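Forum > Home and Household > Kitchen and Laundry
Topic: Giving up paper towel for good – what cloths are you all using?

wattle_and_daub
Posted 2024-07-15

Hello all, long-time reader and occasional poster, mostly in the garden section. We have finally decided as a household to stop buying paper towel. I'd been picking up the big packs from Fesier every time they went on special and I worked out over a cup of tea that we were going through 2 rolls a week, most of it used to wipe up a splash of water and then thrown straight in the bin. My grandmother would have had something to say about that!

So now I have a drawer full of odds and ends. Some cut-up flannelette sheets, a few old nappies (the proper terry ones, still going strong after three children), and a stack of cotton cloths in various colours. My question is really about which of these is worth keeping and how you look after them. Mine go a bit stiff and after a fortnight they start to smell like a wet dog, even fresh off the line.

I'm also wondering about colour. I started with white because I thought I could bleach them, but the darker ones look so much nicer for so much longer. 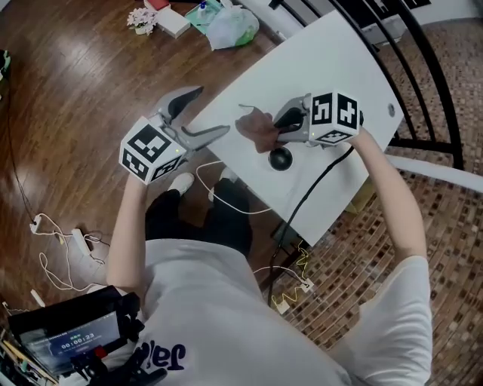
Brown cloth, white table.

Brown does seem to be a forgiving colour where tea and gravy are concerned. My husband says it will only hide the dirt, and I can see his point, but I'd love to hear what others think. Sorry for the ramble, I've got a cold and I'm stuck inside.

pegs_on_the_line
Posted in reply

Welcome to the club, wattle. We gave up the paper stuff when the kids were small and I've never missed it, apart from the odd time the cat has been sick on the rug.

The smell is almost always fabric softener, or too much detergent, or both. Softener leaves a coating on cotton and then the cloth won't soak up water properly, and the grime hangs on underneath. Stop using it altogether on your cloths. Put them through a hot wash with half the powder you'd normally use, then put them through again with no powder at all. If you see suds in that second wash you'll know where your trouble was.

Hang them in full sun if you've got any. I know it's July and some of us haven't seen the sun for a while.

Geum-ok Won
Posted in reply

I agree with pegs about the softener but I'm on your husband's side about the colours, I'm afraid. I ran the kitchen at a small guesthouse for many years and we only ever had white. If a white cloth has a mark on it you can see the mark, and you wash it or boil it. With a dark cloth you tend to think it will do for another day, and then another.

We boiled ours in a big pot on the back burner with washing soda. I still do it at home, and the windows fog up, and my daughter complains about it every time she visits. The cloths come out lovely and soft.

mulga_bill
Posted in reply

Have to disagree with you there, Geum-ok. A cloth isn't clean because it's white. I've got dark ones for the floor and the stovetop, striped ones for dishes, and the rule in our place is that everything goes in the wash at the end of the day whether it looks dirty or not. Once you're doing that, the colour doesn't matter a scrap and you may as well have something you like looking at.

My lot are mostly the Mokine ones, 100 per cent cotton, a loose sort of weave. They cost a bit more but they dry quickly. I bought a bundle of 54 from a café that was closing down (yes, 54, my wife was not impressed when I carried the box in) and we've been working through them ever since.

Hae-won Byun
Posted in reply

I'm somewhere in the middle. White for anything that touches dishes or food, coloured for everything else, so there's never any mix-up when my teenagers are helping. It doesn't have to be fancy. I cut up an old doona cover for the white ones and zigzagged around the edges on my mother's sewing machine while listening to the footy.

One thing I'd add, wattle – don't leave them scrunched up in the sink overnight. I know it sounds obvious but I did it for years. Spread the cloth over the tap or the edge of the bench so the air can get to both sides. We have a little Zoltonari rail inside the cupboard door with room for 3 of them, and I just leave that door open after tea.

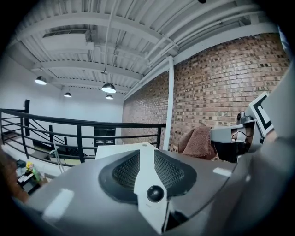
The other thing is the bucket. I used to soak ours in a lidded bucket in the laundry until there were enough for a load, and it was dreadful, you'd open it up and need a moment outside. Now I have an open wire basket and they go in damp but well wrung out, and they're quite happy there for a day or so. I only soak the really bad ones, and then only for an hour or so before they go in the machine.

pegs_on_the_line
Posted in reply

Yes to the wire basket! A lidded bucket is a terrible thing.

Geum-ok, how much washing soda do you use in the pot? I've only got an enamel stockpot and I don't want to spoil it.

Geum-ok Won
Posted in reply

One heaped spoonful for a pot that size, pegs. Enamel is fine if it isn't chipped. Please don't do it in aluminium, the soda will turn it a horrible dull grey. I learned this with my mother-in-law's good saucepan and I was not forgiven quickly.

Mulga_bill, I take your point about washing every day, and if everyone in my family were as sensible as you I would be less strict. I still want my white ones, though.

mulga_bill
Posted in reply

Fair enough. Nobody's ever called me sensible before, I'll be showing that to my wife.

wattle_and_daub
Posted in reply

Oh, you are a lovely bunch. I've had a look in the laundry cupboard and it's softener all right, I've been putting a capful in with everything without even thinking. I've done the wash with no powder just now and there were suds halfway up the glass! I was quite embarrassed.

I think we'll go the way Hae-won does it. The nappies and the white flannelette can be for dishes and benches, and the coloured cottons can do floors, spills and the dog's feet. I might pick up a rail when I'm next past Kang's hardware, although I suspect my husband will want to make one out of whatever is lying about in the shed, in which case I should have it by November.

Does anyone have a good way of getting turmeric out, by the way? One of the nappies has had a run-in with a curry.

Hae-won Byun
Posted in reply

Sunshine, wattle. Wash it as usual, hang it out wet, and leave it there all day, then do the same again the next day if you need to. It fades away beautifully. If you've only got cloud where you are, put it at the bottom of the pile and wait for spring.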